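How to sort out a junk drawer and keep it sorted

Every home has one drawer where all things go that have no other place. In our flat it was the second drawer in the kitchen, and it took me five minutes to find a pencil in it. My neighbour Kirsty Buchanan asked me to write down how I solved it, so I am doing it now for everybody.

What you need

One free hour, a clean table, an old towel, a few small boxes without lids, masking tape and a pen. I bought a set of dividers from Flollier, but cut-down cereal boxes are also good and they cost nothing. Do not buy any dividers before you have measured the drawer. I did, and the first set was 5 mm too high.

Step 1. Take everything out

Spread the towel on the table and turn the drawer over on it. Please take everything, also the crumbs in the corners. Wipe the inside of the drawer with a damp cloth and leave it open for 30 minutes, so that it is really dry.

Step 2. Make groups

Put together the things which you use for the same work. For me the groups were writing, repairing, electricity (batteries, fuses, one torch) and paper. Do not make too many groups. When I had a group with only two things in it, I joined it with another one.

Old batteries should not go in the bin under the sink. Our council has a collection box at the library, and probably yours has something similar.
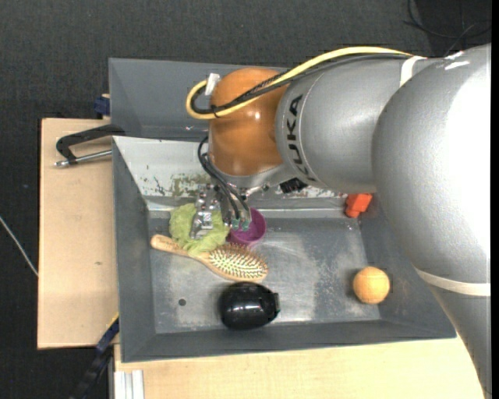

Step 3. Choose the containers

Measure the inside of the drawer in three directions and write the numbers on a piece of tape. Low containers are best for flat things like stamps and tape. For pens and screwdrivers I prefer something that stands, if the drawer is deep enough. Sloped walls, like on the grey metal bin in the photo, are pleasant for the fingers when you want to pick up small screws, but in a narrow drawer they take away space at the bottom. A small cup, for example the magenta one, is a good size for rubber bands or drawing pins. The colour also helps, as you see it at once when you open the drawer.

Step 4. Put it back

The things you use every day go to the front. Behind them comes what you need once a month. Under each box I stick a small ring of masking tape, so it does not slide when somebody closes the drawer too fast.

Write the name of the group on the tape at the front edge of the box. It looks a little bit like an office, but my children now return the scissors.

Step 5. Check it again

I look through the drawer every January and again before the winter. It takes me 30 minutes, with tea. If a box is too full, I first ask which thing I did not touch since the last time, and this one goes to the charity shop or to the shed.

Keys without a known lock I keep in an envelope for one year. After this they go to metal recycling.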